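The **Fluvdale pear** is an old cooking pear grown in the valley orchards between Fluvdale and Anlow. It is small, hard and almost comically sour when raw, and it becomes one of the great baking fruits once it has spent a few hours in a low oven. Growers often call it the "iron pear," a name that covers both its firmness in the hand and the thud it makes when it hits the orchard floor.

## Tree and fruit

The tree is upright and slow to get going. A young one on seedling rootstock may take 12 years or more to crop well, but it makes up for this with a very long life. The oldest known planting, on the slope above Litgate, still has 46 trees standing, and they flower in April with a thick white bloom that can be seen from the valley road.

The fruit has a broad, rounded base and a neck that narrows toward the stalk. The skin is rough and heavily russeted. Inside, the flesh is pale, dense and full of the gritty stone cells that put people off eating it fresh. Those same cells soften beautifully with long heat, and the flesh turns a deep rose pink - a change that delights anyone seeing it for the first time.

## Keeping and cooking

Few pears store as well. Picked late and laid in a cool, dark shed, sound fruit lasts 26 weeks, long after most dessert pears have gone to mush. Before refrigeration this made it a true winter food, and farm kitchens in the valley still plan around it.

The classic dish is the Anlow bake. Whole peeled pears are packed upright in a deep pot with cider, a strip of lemon peel and a little honey, then covered and baked for 4 hours. The syrup that is left behind is wonderful on oatmeal! Other cooks slice the fruit into meat stews, where it holds its shape much as a turnip would, or boil it down into a dark, sticky pear butter that is spread on rye bread.

## Related varieties

The closest relative is the Skoryk, a larger and slightly sweeter pear with smoother skin. The two are easy to mix up in leaf, but the Skoryk flowers a week later and its fruit rarely keeps past midwinter. Both make good pollinators for each other, so older orchards tend to have them planted in alternate rows. 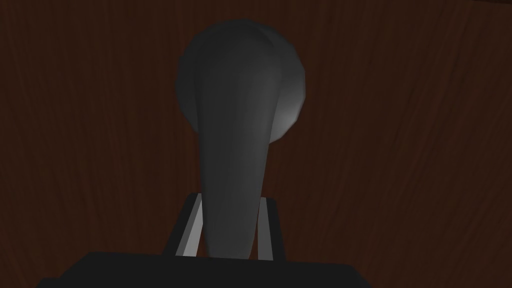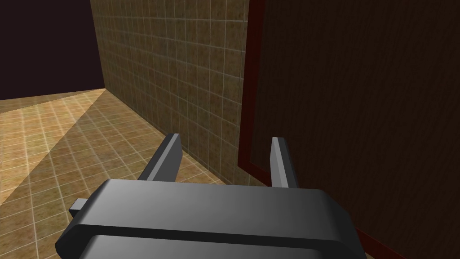

## Growing today

Interest in the variety has picked up again, helped by home bakers and by small cider makers who love the tannin it brings to a blend. The orchard at Litgate now grafts 625 young trees a year, and they usually sell out by the Friday of the spring fair. Grafts take easily on quince, which gives a smaller tree and earlier fruit, though many growers insist that the flavor is better on the old seedling roots. The variety does well in heavy clay and shrugs off late frost, but it dislikes standing water and can suffer from canker in wet years.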